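홈 | 글 목록 | 업무 기록 | 방명록 | 검색

식기 분류 공정의 자동화와 작업자 업무의 변화에 관하여

2023년 9월 13일

본인은 다회용 식기 회수·세척 업체인 Moletti의 Sorkstead 작업장에서 공정 운영 업무를 담당하고 있습니다. 본 글은 지난 2월부터 진행된 분류 공정 자동화의 경과와 그에 따른 현장 인력의 업무 변화를 개인적으로 정리한 것이며, 회사의 공식 입장과는 무관함을 먼저 밝힙니다. 사내 보고서에는 처리량과 비용이 주로 기재되므로, 보고서에 들어가지 않은 사항을 중심으로 기술하고자 합니다.

1. 기존 공정의 개요

회수된 식기는 하역, 분류, 애벌 세척, 본 세척, 검수, 적재의 순서로 처리됩니다. 이 가운데 분류 공정은 도입 이전까지 전적으로 수작업에 의존하였습니다. 회수 상자에는 컵과 볼, 접시가 섞여 들어오고, 뚜껑이 닫힌 채 내용물이 남아 있는 용기도 적지 않습니다. 작업자는 상자를 작업대에 비운 뒤 품목별로 골라 세척용 랙에 엎어 놓습니다. 컵은 컵끼리, 볼은 볼끼리 모으는 일이므로 외부에서는 단순 작업으로 분류되는 경향이 있으나, 실제로는 금이 간 식기를 손끝으로 가려내고 냄새와 얼룩의 정도에 따라 애벌 세척 시간을 달리 정하는 판단이 포함되어 있습니다.

분류조의 정원은 13명이며 2교대로 운영됩니다. 분류조는 이직률이 높은 부서에 속하였습니다. 면담 기록에서 가장 자주 언급된 사유는 손목과 어깨의 통증이었고, 그다음이 하역장 인접 구역의 소음이었습니다. 임금에 관한 언급은 예상보다 적었습니다. 자동화 검토는 인력 감축 목적에서 시작된 것으로 사내에 알려져 있으나, 본인이 열람한 최초 검토서에는 결원 충원의 어려움이 첫 번째 사유로 적혀 있습니다. 다만 두 가지 목적이 완전히 분리될 수 있는지에 대해서는 본인도 확신하지 못합니다.

2. 도입 절차

장비 공급은 Rawat이 맡았고, 작업 기록과 배차를 관리하는 소프트웨어로는 Oltance가 채택되었습니다. 계약 단계에서 현장의 의견이 반영된 부분은 작업대의 높이와 비상 정지 버튼의 위치 두 가지였습니다. 높이의 경우 당초 도면대로 시공되었다면 키가 작은 작업자는 안쪽에 놓인 식기를 집기 위하여 발판을 사용하여야 했습니다. 해당 사항은 야간조의 지적으로 수정되었습니다.

2월 첫째 주에 설명회가 개최되었습니다. 질의응답은 예정된 시간을 넘겼으며, 질문의 대부분은 기계의 성능과 무관하였습니다. 교대 시간이 바뀌는지, 야간 수당이 유지되는지, 교육 시간이 근무로 인정되는지에 관한 것이었습니다. 당시 회사 측은 세 번째 질문에만 명확히 답변하였습니다. 교육 시간은 전부 근무로 인정되었고, 이 원칙은 현재까지 지켜지고 있습니다. 야간 수당에 대한 서면 답변은 5주 뒤에 게시되었습니다. 그 기간 동안 휴게실에서 오간 추측의 상당수는 답변을 일찍 게시하였다면 발생하지 않았을 것으로 판단합니다.

3. 업무의 변화

분류조의 업무는 현재 세 갈래로 나뉘어 있습니다. 첫째는 기존과 동일한 수작업 분류이며, 변형된 용기와 뚜껑이 닫힌 용기가 대상입니다. 둘째는 자동 분류 구역의 감독으로, 집기에 실패한 식기를 바로잡고 구역을 초기화하는 업무입니다. 셋째는 시험 작업대 업무입니다. 새로운 품목이 들어오거나 설정이 변경될 때마다 정해진 위치에 식기를 놓고 동작을 반복하여 확인합니다.

이 가운데 셋째 업무는 도입 계획서에 기재되어 있지 않았습니다. Rawat 측에서는 초기 설정이 끝나면 시험이 거의 필요하지 않을 것으로 안내하였으나, 계약 음식점이 늘어날 때마다 식기의 형태가 조금씩 달라졌고 그때마다 확인이 요구되었습니다. 같은 용량의 컵이라도 옆으로 누워 있을 때와 바로 서 있을 때의 결과가 다르며, 누운 컵의 입구가 어느 쪽을 향하는지도 영향을 줍니다. 이러한 차이를 먼저 알아차린 것은 기술 인력이 아닌 분류조의 작업자들이었습니다. 오랜 기간 손으로 컵을 집어 온 인력은 어떤 자세의 컵이 미끄러지기 쉬운지를 이미 알고 있었던 것입니다.

자동 분류 구역의 집기 성공률은 9월 첫째 주 기준 95퍼센트입니다. 회의에서는 이 수치가 높은 것으로 평가되지만, 감독 업무를 맡은 작업자의 체감은 다릅니다. 실패는 고르게 발생하지 않고 특정 상자에 몰려 나타나며, 그 상자가 연달아 들어오는 시간대에는 감독 인력이 자리를 뜨기 어렵습니다. 점심 장사를 마친 음식점의 회수분이 도착하는 오후가 특히 그러합니다. 이에 따라 6월부터는 오후 시간대의 감독 인원을 늘려 배치하고 있습니다.

신체적 부담에 대해서는 분명한 개선이 있었습니다. 손목 통증을 호소하는 건수가 줄었고, 랙을 들어 올리는 동작도 감소하였습니다. 반면 눈의 피로와 지루함을 언급하는 의견이 새로 접수되고 있습니다. 수작업 분류를 하던 때에는 옆 사람과 이야기를 나누며 일할 수 있었으나, 감독 구역은 자리 간격이 넓고 화면을 계속 보아야 하므로 대화가 어렵다는 것입니다. 이러한 의견은 안전 관련 양식의 어느 항목에도 해당하지 않아 기타란에 기록되었습니다. 본인은 기타란의 내용이 분기 집계에서 제외된다는 사실을 7월에야 알게 되었고, 이후 별도의 항목을 신설하도록 요청하였습니다. 해당 요청은 현재 검토 중입니다.

4. 교육과 평가에 관한 문제

감독 업무 자격을 취득하려면 80시간의 교육을 이수하여야 합니다. 교육 과정은 Oltance 화면 조작, 비상 정지 절차, 구역 초기화, 시험 작업대 실습으로 구성됩니다. 화면 조작 과목은 당초 영문 화면으로만 진행되었으며, 용어가 낯설다는 의견이 다수 접수되어 한국어 대조표를 제작하였습니다. 대조표는 본인이 초안을 작성하고 주간조에서 수정하였습니다. 현장에서 실제로 쓰는 말과 번역어가 달라 수정 횟수가 많았습니다. 예를 들어 초안의 '파지 실패'는 현장에서 '놓침'으로 바뀌었고, 현재는 보고서에도 '놓침'으로 표기합니다.

평가 제도는 아직 변화를 따라가지 못하고 있습니다. 분류조의 성과는 여전히 시간당 처리 랙 수로 산정됩니다. 시험 작업대에 배정된 작업자는 랙을 처리하지 않으므로 해당 일의 실적이 공란으로 남습니다. 임시 조치로 조 평균을 적용하고 있으나, 업무에 가장 능숙한 인력이 시험 작업대에 배정되는 경우가 많아 당사자에게는 불리한 결과가 됩니다. 10월 인사 협의에서 이 사항이 안건으로 다루어질 예정이며, 본인은 시험 업무를 독립된 직무로 등록하는 방안을 제출하였습니다.

직무 명칭에 대해서도 이견이 있습니다. 회사는 '자동화 지원'이라는 명칭을 제안하였고, 현장에서는 지원이라는 표현이 보조 인력을 연상시킨다는 의견이 있었습니다. 대안으로 '분류 시험'이 거론되고 있습니다. 명칭이 급여 등급표와 연동되는 이상 가볍게 결정할 사안은 아니라고 봅니다.

5. 시험 작업대 운영에 관한 기록

시험 작업대의 준비는 작업자가 직접 수행합니다. 작업대에 갈색 종이를 깔고 파란색 테이프로 구획을 나눈 다음, 컵과 볼을 배치합니다. 테이프는 사용하면서 끝이 뜯기거나 기울어지므로 보수가 필요한데, 보수 시점에 관한 규정이 없어 조마다 기준이 달랐습니다. 주간조는 눈에 띄게 손상된 부분만 덧붙이고, 야간조는 주말마다 새로 붙이는 방식을 취하였습니다. 두 방식의 결과를 비교한 자료는 없습니다. 배치 위치는 구획을 기준으로 구두 전달하며, 교대 시에는 직전 배치를 그대로 두고 인계하는 것을 원칙으로 합니다.
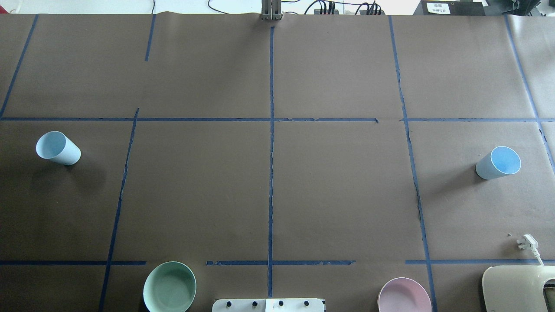 인계 원칙이 정착되기까지는 시간이 필요하였습니다. 초기에는 퇴근 전에 작업대를 모두 비우는 것이 정리 정돈 규정에 부합한다고 이해한 작업자가 많았고, 다음 조는 배치를 처음부터 다시 하여야 했습니다. 현재는 정리 정돈 점검표에서 시험 작업대를 제외하고, 인계장에 마지막으로 확인한 품목과 자세를 적도록 하고 있습니다. 인계장 양식은 야간조가 작성한 것을 그대로 채택하였습니다.

남은 과제는 볼의 적층 상태에 관한 시험입니다. 여러 개가 포개진 볼은 여전히 수작업으로 분리하고 있으며, 이 작업을 자동 분류 대상에 포함할지는 정해지지 않았습니다. 분류조에서는 포함에 반대하는 의견이 우세합니다. 10월 협의 결과와 함께 다음 글에 기록하겠습니다.

이전 글 | 다음 글 | 목록으로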